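Terneo Hand-Held Gripper Kit: Your Questions
14 comments | 32 shares

I've been using the Terneo kit at my own desk since October, and the same questions keep landing in my inbox, so I've put my answers in one spot!
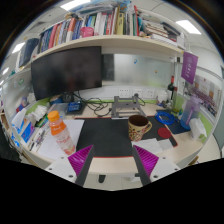 What can I practice on?

Start with whatever you've got. Mugs are great (go for the handle first, trust me), and so are coasters and small plastic bottles. I'd leave loose paper for week two. It slides all over the place and you'll get grumpy.

Do I need a robot arm to use it?

Nope! You hold the gripper yourself and record as you go. If you buy an arm later, Terneo sells a mounting plate, and Žofie Ďurica wrote a nice setup guide for the Vlček arm.

How long does a charge last?

I get up to 5 hours, with plenty of coffee breaks in there.

What does it cost?

I paid $1145 for the basic kit. The one with the Greltex carry case and spare finger pads is $1364. I skipped the case and kind of wish I hadn't, but the pads you can order later on their own.

My recordings stop early. Help?

Check the memory card first. Mine was nearly full the one time it happened to me (on a Sunday, of course, with support closed). If it's not that, write to Sekar Nugroho at the Gotthorpe store and include your firmware version. He got back to me the next morning.

Can left-handed people use it?

Yes, my sister does. The trigger works the same from either side.

6 people found this helpful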